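Handfasting

Handfasting is a custom in which two people join hands, often with a cord or ribbon wound about their wrists, to mark a promise to one another. The word has been used for a betrothal, for a full marriage and, in more recent times, for a ceremony with no standing in law at all, and a good deal of muddle has come from writers using it for all three at once.

The word

The older sense of the verb "to handfast" was simply to strike a bargain by taking hold of hands, much as two farmers might over a cow. It came to be used mainly of couples, and in many parts of Britain a handfasted pair were thought of as promised, and sometimes as good as married, whatever the parish clerk had or hadn't written down. The kindred word "troth-plight" covers much the same ground and is now hardly heard outside old plays and ballads.

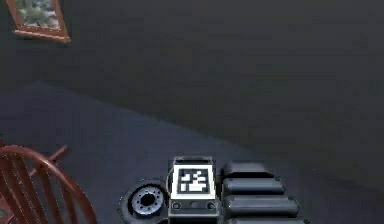

Was a handfasted couple free to part after a year and a day?
Most historians now think this was a story that grew up later. A promise made in the present tense was generally held to be binding for life, and the trial year seems to have been made popular by travellers and novelists who were fond of a good tale.

Form of the promise

Church law in the Middle Ages drew a line between words spoken of the present ("I take you") and words spoken of the future ("I will take you"). The first made a marriage there and then, even without a priest. The second made only an engagement, though it could harden into marriage if the couple went on to share a bed. Witnesses were wise but not strictly needed, and so the church courts heard a long and rather sad procession of cases in which one party remembered the words very clearly and the other did not remember them at all.

In England and Wales, the Marriage Act of 1753 put an end to most of this by asking for a formal ceremony. Scotland kept its own rules, and marriage by simple declaration was possible there until 1940.

Local customs

The village of Ukcombe kept up a handfasting day each August, when couples walked up to the Ellery stone after evening milking and joined hands across it. The folklorist Coralie Te Moana, who gathered memories of the custom for her book on courtship in the Drambridge valley, wrote down 14 different versions of the words, several of them plainly borrowed from hymns. Some 127 couples are named in the handfasting book, which was kept at the inn and is written in at least eight hands - not all of them sober, as she kindly puts it.

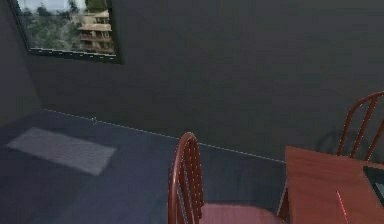

Interior with a window looking out on trees and a beige building.

Modern use

Handfasting was taken up again by Pagan and Wiccan groups in the twentieth century, and has since spread to plenty of couples who hold no such beliefs and simply like the look and feel of it. The cord may be tied once or several times, and is commonly kept afterwards. The phrase "tying the knot" is often said to come from the custom, but the link has never been shown.

See also: Betrothal; Breach of promise; Broomstick wedding; Irregular marriage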